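3.2 Beta access and pre-order timing

The second part of the study looks at how early access to a multiplayer beta affects the way players talk about a game before release. We followed two shooters, Fasov and Prekov, both of which opened their betas to console pre-order customers first and to everyone else later. Fasov kept the gap at two days. Prekov left 11 days between the first group and the open beta, which is long for this kind of game.

Forum posts were collected from the public boards of both titles, starting in April and ending on May 19, 2022, when the Prekov servers were closed. Posts in languages other than English were left out, as were posts made by moderators. We kept the thread titles, the time of posting and the platform tag where the player had set one. Many had not, and for these the platform is treated as unknown.

Each post was read by two coders and placed in one main group: matchmaking, weapons, maps, faults, or access itself. Where the coders did not agree, the post was discussed and a single code was recorded.

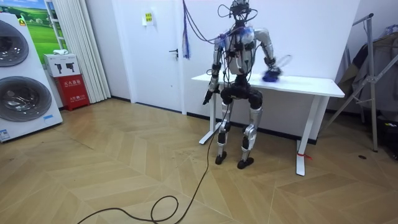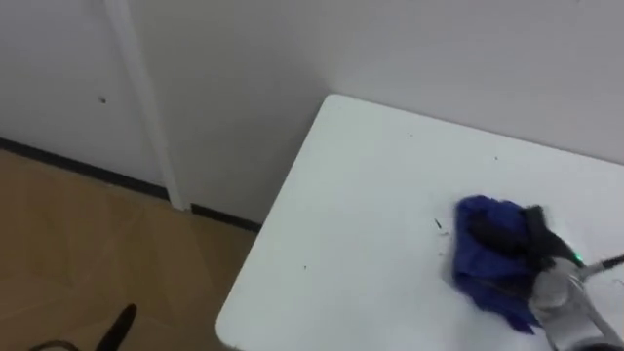 Figure 4. Blue item and robot hand or gripper at a white work surface, two views.

3.3 Results for the two betas

Complaints about access made up a larger share of posts for Prekov than for Fasov. Most came from PC players during the gap, and they fell off quickly once the open beta began. The Fasov boards show a smaller rise over the weekend and then a return to talk of weapons and maps.

Players with early access wrote longer posts – often full lists of weapon changes they wanted – and were more likely to return to the same thread. A subset of 110 threads was read in full to check this. The pattern held on both boards, although it was weaker on the Fliraditz map, where a spawn fault took up most of the discussion from the first evening.

The Zamora map was added to Prekov only for the open beta. Early players therefore had no lead on it, and their posts about Zamora do not differ in length from those of later players. We take this as a sign that time with the content matters more than having pre-ordered, but the sample for a single map is small and the point is taken up again in section 4.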